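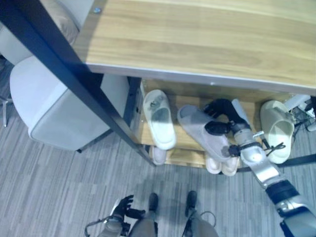

The following checklist records the pre-tournament inspection of the Modetora Tennis Center, carried out on Sunday, December 29, 2019, ahead of the indoor winter singles event. It covers the playing courts, the players' rooms, spectator seating and emergency access. Items are marked Pass, Pass with comment, or Action required. Footwear was again the most frequent subject of comment. Slippers may be kept on a wooden rack under a table, in the manner shown, provided that they remain on the shelf and do not extend into a walking route. Slides and slippers are not permitted on any playing surface at any time, including during practice and coin toss.

Inspector: Erlinda Sarmiento
Inspection reference: 2861
Courts inspected: Brutia Court, Tan Court, practice court
Previous inspection: August

SECTION A. PLAYING SURFACE

A1. Surface free of cracks, lifted seams and loose material
Pass with comment. A seam behind the north baseline of Tan Court has been glued since the August inspection. The repair is level. Court staff shall check it before the first match of each day.

A2. Surface dry, with no sign of roof leaks
Pass.

A3. Lines clean and firmly bonded
Pass with comment. The center mark on the practice court is worn. Repainting may wait until after the event.

A4. Clear space behind baselines and beside sidelines
Action required. The player benches on Brutia Court were set too close to the sideline. They must be moved back to the painted marks. The line judges' chairs were correctly placed.

SECTION B. NETS, POSTS AND FIXED EQUIPMENT

B1. Posts secure in sleeves, with no movement under hand pressure
Pass.

B2. Net cord and winder in sound condition
Action required. The winder handle on Tan Court does not fold flat. Remove the handle during play and store it with the umpire's equipment until a replacement is fitted.

B3. Umpire's chair stable, steps and handrail tight
Pass with comment. One step on the Brutia Court chair was loose and was tightened during the visit.

B4. Back curtains and divider nets hung clear of the floor
Pass.

SECTION C. PLAYERS' ROOMS AND CORRIDORS

C1. Floors clean, dry and free of trip hazards
Pass with comment. Racket bags were found along the corridor wall. Bags are to be kept in the lockers or in the stringing room.

C2. Non-slip mats at shower exits
Action required. The mat in the women's changing room curls at one corner. Replace.

C3. First aid kit complete and within date
Pass with comment. Cold packs are low. The kit should hold 20 at the start of the event and held 11.

C4. Drinking water available at each court
Pass.

SECTION D. SPECTATORS AND EMERGENCY ACCESS

D1. Exit doors unlocked, signed and unobstructed
Action required. A Jeka ball cart was parked across the inside of the east exit. It was moved at once. The cart is to be kept in the equipment bay when not in use.

D2. Seating rows fixed, with no broken seats
Pass with comment. Eight seats in the upper west stand are out of use and have been taped off. They must not be sold.

D3. Stretcher route from each court to the ambulance door
Pass. The route was walked from all three courts.

D4. Emergency lighting tested
Pass.

All items marked Action required must be closed before the courts open for practice. The site manager shall initial each closed item and return the signed copy to the inspector.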